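Net curtains going grey – replace or rescue?

Forum: Soft Furnishings and Windows
Page 1 of 1

dunlin_rd
Posted Wednesday, 7.42 pm

We have a big front window with white sheers on a Jolta track, put up when we moved in. They have gone a sort of dishwater colour along the bottom third and I can't decide whether to try and get them white again or give up and buy new. The window faces the road and there is a bus stop more or less outside, so whatever I put up is going to get dirty.

Made to measure from Cukora would be 147 per panel and I need two. The cheap ready-made ones from the market are a lot less but only come in the standard drop, and mine is longer than that.

They are polyester voile, the label says 40 degrees. I have been washing them twice a year with the ordinary powder.

tapemeasure
Posted Wednesday, 8.05 pm

Rescue, every time. Polyester doesn't wear out from washing, it just holds on to dirt. Soak them overnight in the bath in cold water before you do anything else. Change the water when it goes brown. Then a 40 wash with net curtain whitener, no other washing in the drum, and a slow spin. I spin at 800 and hang them straight back on the track damp.

Twice a year isn't enough on a bus route. I do mine every 8 weeks in winter.

Ostler
Posted Wednesday, 8.31 pm

Agree with the soak, disagree with the whitener. Most of those sachets are just optical brightener and they leave a blue cast on some polyesters. I had one pair that looked lilac by evening light for a year. Washing soda in the soak and a normal non-bio liquid does the same job. Powder is half your problem, it doesn't rinse out of voile properly and the residue catches dust.

tapemeasure
Posted Wednesday, 8.40 pm

Never had a blue cast in my life and I have used it on three different makes. Maybe you put too much in.

Ostler
Posted Wednesday, 8.52 pm

One sachet, as it says on the packet.

pelmet_and_sons
Posted Wednesday, 9.10 pm

I fitted curtains for a living until I retired, so a few points.

Sheers on a road window should be hung with a small gap at the sill or the floor. If they touch, they wick up condensation and that is usually where the grey starts. The OP says bottom third, which fits.

Check the heading tape before you wash. Old tape shrinks and the voile doesn't, and then you have puckering all along the top that never irons out. If the tape feels stiff, take it off and sew on new. It is cheap.

Don't tumble dry. Don't iron unless you must, and then on the lowest setting through a cotton sheet.

On replacing – I would not pay 147 a panel for plain voile unless the width is unusual. Most of what you pay for is fullness. Ask what ratio they are quoting. Twice the track width is right for sheers. Anything less looks mean once it is up, and anything much more goes heavy and blocks the light you wanted in the first place.

dunlin_rd
Posted Wednesday, 9.26 pm

They do touch the sill, yes. I never thought of that. The track is 2000 mm and Cukora quoted at one and a half times, so that answers that.

Does anyone have plain white voile up on a wide window who can show what it looks like in daylight? I can't tell anything from the shop pictures. They are all brightened up.

Harrowgate
Posted Wednesday, 9.48 pm

I've got plain white ones across a wide window. No pattern, nothing fancy, bought off the roll from Pavlović and run up at home. This gives you an idea of how they hang.
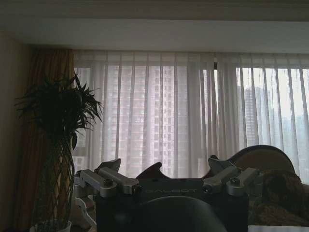
The white sheers, across the wide window.

Mine come from the heavier of the two voiles they sell. The thinner one is nicer to look at but shows the neighbours everything once the lamps are on. I hemmed them by hand with a double turn, it took two evenings. If you can sew a straight line on a machine you would have them done in an afternoon.

dunlin_rd
Posted Wednesday, 10.03 pm

Thank you, that's the look I'm after. Can I ask what width the roll was? I don't want a join in the middle.

Harrowgate
Posted Wednesday, 10.11 pm

Sheers come sideways off the roll. The width of the roll is your drop and you buy along the length, so there's no join however wide you go. You only need to check that the roll is tall enough for your drop plus the hem and the heading. They will cut it to whatever you ask for.

pelmet_and_sons
Posted Wednesday, 10.20 pm

Correct, and ask for the weighted edge if they have it. There's a fine lead-free cord in the bottom and it saves you a hem. But you then have to take the length adjustment from the top, so measure twice.

quarterpast
Posted Wednesday, 10.34 pm

I'll be the odd one out. We took ours down in August and put up a top-down blind from Flallari and I wouldn't go back. It wipes clean, there's no washing, and we get more light. Nets on a main road are a job for life.

tapemeasure
Posted Wednesday, 10.41 pm

Blinds on a road window just collect the same dirt in the pleats and you can't put them in the machine. I had one. It went to the tip.

quarterpast
Posted Wednesday, 10.45 pm

Mine is a flat roller, not pleated. A damp cloth once a month and that's it.

Ostler
Posted Wednesday, 10.58 pm

Depends what you want it for. A roller gives you privacy or light at any one height. Sheers give you a bit of both all day without touching anything. I wouldn't want to sit behind a half-lowered blind all afternoon. For a bathroom, fine.

quarterpast
Posted Wednesday, 11.02 pm

We can see out over the top of it, so it suits us. I take the point if your window is low.

dunlin_rd
Posted Wednesday, 11.15 pm

The window is low, people at the bus stop would look straight over a blind. So I'm sticking with sheers.

Plan is to soak the old ones in washing soda this weekend, wash with liquid, and take the hem up so they clear the sill. I'll leave the whitener for now. If they are still grey I'll price up the voile off the roll and make new ones.

One more question, does the soda do anything to the plastic hooks or should I take them all out? There are a lot of them.

pelmet_and_sons
Posted Wednesday, 11.22 pm

Take them out. The soda won't hurt them but they'll snag the voile in the drum. Soak them in a bowl with washing-up liquid while the curtains are in the bath. Mark the pocket where the end hook sits with a bit of thread, or you'll be shuffling them along for an hour.

tapemeasure
Posted Wednesday, 11.30 pm

And wipe the track while it's bare. A dry cloth first, then a bit of furniture polish on the inside of the rail so the gliders run. Let us know how white they come up.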